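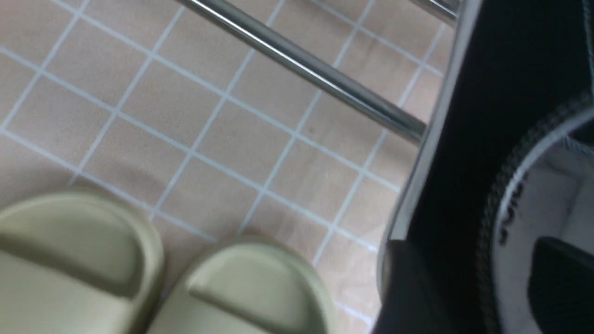

Does the Vultum hardcover include the two backup stories from issue 8?
It leaves them out. The hardcover collects the main story from issues 1 to 11, and the backups are only in the single issues.

On February 16, 2018, Kamran Zaidi wrote:
> I have the singles up to 7 and was thinking of switching to
> the hardcover for the rest. Are the Milen backups in there?
> Also, does anyone know the print run?

Kamran,

The print run was 2,000, going by the note on the last page of my copy. Fakhoury signed 300 of them – those have a different cover, with Alten on the bridge.

If you want the Milen stories, get the single of issue 8. The second one runs six pages and explains where the map came from, and the main story never goes back to that. A paperback is planned for June, but I haven't seen a contents list for it.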